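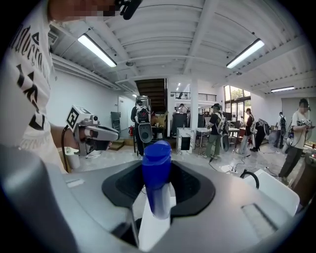 Purnley library is keeping its Saturday hours after all! I was in the queue for the photocopier when word went round and I'm afraid I did a little cheer, which got me a look from the man reading the paper.

If you missed the whole saga, the council said back in January that the Moncombe Road branch would lose its weekend opening to save money. Then came the petition, which had 1,028 names on it by the time it was handed in (I signed on the bonnet of a parked car outside the chemist, with a biro that was running out). Then we heard nothing at all for months and I'd more or less given up. I had even started taking my books back midweek, grumbling all the way up the hill.

The decision was posted on the library door on 15/11/2023 and it says the branch will open from 10 until 2 on Saturdays for at least another year. That's shorter than before, when it stayed open until 4, and I know the afternoon crowd are cross about it. The homework table was always busiest after lunch, and my own two have never been seen out of the house before noon at a weekend, so we'll have to have words.

I rang Olaia Urquijo, the branch manager, to ask what changes inside. She told me the children's story session moves to 10.30, the large print shelves are coming back downstairs (hooray, say my knees) and the reservation charge stays at 80p. The computers will need booking ahead on Saturdays, in slots of 30 minutes, and you can do that at the desk or over the phone.

"We were all set to say goodbye to it," she said. "I'd already taken the poster down. I've had to go and fish it out of the recycling."

Not everybody is thrilled. Njål Nordin, who runs the chess club, had already moved his lot to the upstairs room at the Talukder café on Station Parade, and he says they're staying put because the tea is better and you can talk. Fair enough, I've had that tea. He'd still like the library's seven chess sets on loan, though, and I gather that's being discussed.

One more thing, as I was asked about it twice on the way home: the book drop by the side gate is still out of order. The flap jams, and anything pushed in halfway gets rained on. Please take returns to the desk for now, or hang on to them, as no fines are being charged until it's mended.

The new hours start this coming Saturday. I've got a thriller that was due back ages ago, so I'll be there at ten.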